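October
By the Vatel Sports Paper editor

Kandley Newspaper Portfolio, large size

I collect old sports sections, mostly soccer and some boxing, and for many years I kept them in flat cardboard boxes under the bed. It is a bad system. Each time I wanted one paper I had to lift all the others, and the edges of the pages lost small pieces. In spring I ordered the large Kandley portfolio from the Wavus shop, and I have used it long enough to write something fair.

The portfolio costs $46 and comes with 11 clear sleeves on a three-post binding. Extra sleeves are sold separately, in packs of five. One full broadsheet page fits in a sleeve without a fold, and a complete section of eight pages also goes in if you are patient. The empty weight is 819 grams. When it is full, it becomes heavy for one hand, and I carry it like a tray.

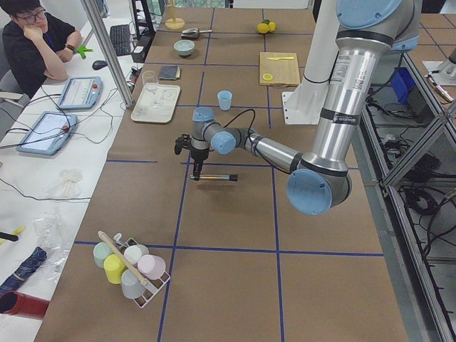

The sleeves are the best part. They are very clear, so small type such as league tables and the list of attendances can be read without taking the paper out. They have no smell, and I could not feel any stickiness against the newsprint, even in July when my room was quite warm. The opening is on the long side. At first I thought this was a mistake in the design, but it is much easier to slide in a weak page this way, with a sheet of thin card under it.

I am less happy with the posts. They are screwed by hand, and the middle one becomes loose after the portfolio is opened many times. I now check it every few weeks. The manual says nothing about this – it is one small page, mostly about cleaning.

The index sheet inside the cover is also too small. It gives one line for each sleeve, and the line has space for a date and perhaps two words. I wanted to write the title of the paper, the match and the condition ("toned, small tear at fold"), so I keep my own list in a notebook instead. 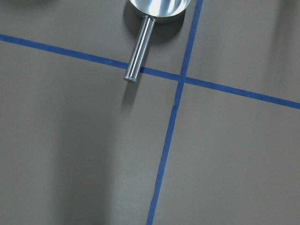
Long-handled steel utensil and blue tape.

Before this I had the Thorlacius folder, which has a stronger cover and a cloth spine that I still like to look at. But its sleeves are shorter, and a prewar broadsheet must be folded once across the middle. For a paper that was already folded for eighty years, maybe this does no new harm. For one that was stored flat, I would not do it.

My collection is now 214 papers, and I will not put all of them in portfolios at this price. I use the Kandley for the pieces I show to other people or look at often: cup finals, the first reports after a rule change, pages with a large headline. The rest stay in boxes with tissue between them.

I would buy it again if you have broadsheets. For tabloid sizes, take the medium one, which uses the same posts and costs less. I have ordered two more packs of sleeves – the shop says they will arrive before the end of the month.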